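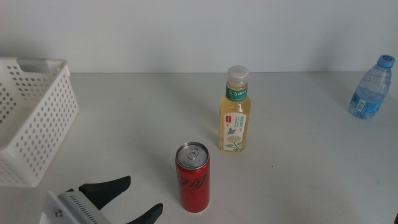

Drinks for the weekend, next to the basket they go in.

Doing a short thread on how I stock the drinks shelf at our place, after Kathleen asked how we stopped ending up with nine open bottles in the fridge door.

The basket is plain white plastic with holes in the sides and a slot to hold it by. I like holes because crumbs and drips don't sit in a corner for a month. Wipe the shelf under it when you take it out.

Bottles go in first, along the back. The tea with the green label on the neck is 东方树叶. Pale yellow, kind of a square bottle, so it doesn't roll if you have to lay it down.

Cans go in front. The slim red one takes up very little room. You can fit one in the gap beside a bottle where a regular can won't go.

I buy on Fridays at the Brophy Street store and only fill the basket once. When it's empty, it's empty until next week. Jawad thought this was too strict. He now does it with yogurt.

Rule for the house: one open bottle per person. Write your initial on the cap with a marker. The marker lives on top of the fridge and keeps going missing.

Someone asked about size. Measure the shelf first, front to back, with the door closed. I got this wrong and had 2 baskets that stuck out too far. They hold dish towels now.

Next up is the freezer, probably in May. It's bad in there.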